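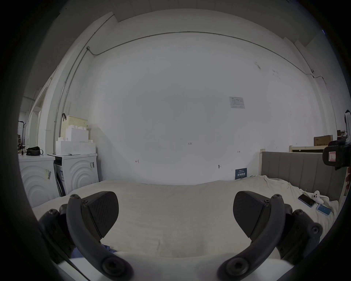
Folding soft tops without the lump?
Mine always go fat at one end. Any tricks? I've got a stack to do by Wednesday!
Sernico

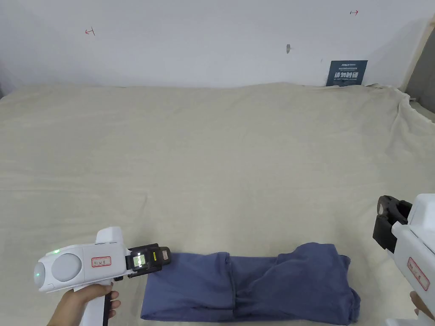

Do it on the bed! Fold lengthways first, then across. If one half sits flat and the other's bulky, like the blue-grey one here, open it and smooth again.
Alemneh

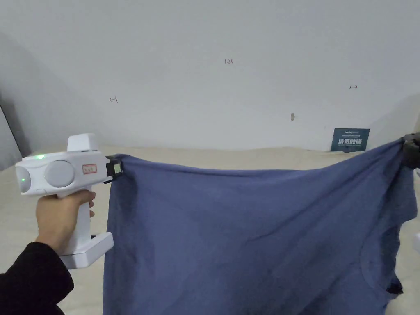 Blue-grey top held up by its corners

Love this job! I get through almost 60 a week, and pulling the top edge tight first helps loads.
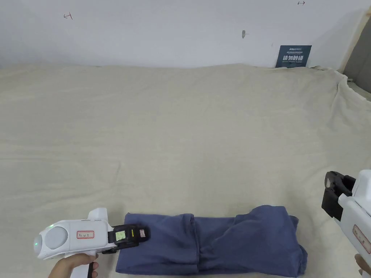 Then smooth from the middle outwards.
Neltano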